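Notebook, teleop bench
July 16, 2022

Table clearing, demos by remote control, second batch. 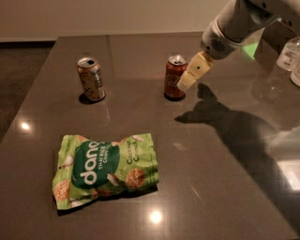
Carried on with the clearing task on the dark table. Still not convinced we are teaching the arm anything except my own bad habits. Kellen's plan says 4000 demos before the first proper training run. We are at 1638, and I would rather stop and look hard at those than push on to the number because it is in the plan.

What bothers me, in no order.

Approach from the side. I come in on the cans from the right nearly every time, high up near the lid, because that is where I can judge the gap from the head view. A policy trained on this will do the same whether or not it makes sense. Put something tall to the right of the can and I expect it to drive straight through it. Need a block of demos with the approach from the left, even though it is slow and horrible to do with the present controller mapping.

The table. The gloss is a nuisance. Every can has a second can hanging underneath it, the ceiling lights turn up as white blobs, and the arm throws a big shadow over the right half. Strazds says the network will sort it out given enough data. Maybe. The shadow moves exactly with the gripper, so it is also a very handy cue for where the gripper is, and I would bet on the model using it. Then we move to the other room with different lights and wonder why it has gone stupid. Cheap test: matt cloth over the table, same objects, same operator, compare.

Cans. Open empties are light and tip if the fingers brush them on the way in. When one goes over I have been stopping and throwing the demo away. I now think this is wrong. We keep only the clean ones and so the arm never sees a can on its side, or what to do about it. From now on: keep the knock-overs, finish the job, tag them.

Flat bags. The Dang rice chips bag (the lime green one) is the awkward object of the set. Lying flat there is very little to get hold of. I pinch at a crinkle near the edge, but I pick the crinkle by eye and I could not write down how. Don't see how 2 operators would choose the same one. Might be worth having us both do the same bag in the same pose and laying the paths over each other. If they disagree badly, averaging them gives a grasp in the middle of the label, which will slide off.

Lag. Rato's log shows 4 demos where the command stream and the joint positions drift apart towards the end. Could be the network, could be the logger. Pulled them out of the set until someone has looked.

Lirkano want a success rate for the October review. I can give them one for the operator, which tells them I can pick up a can. Not sending that without a policy number beside it.

To do:
- matt cloth test
- left-side approaches, cans only first
- add a knock-over tag to the logger
- same bag, both operators
- ask Rato which clock the logger uses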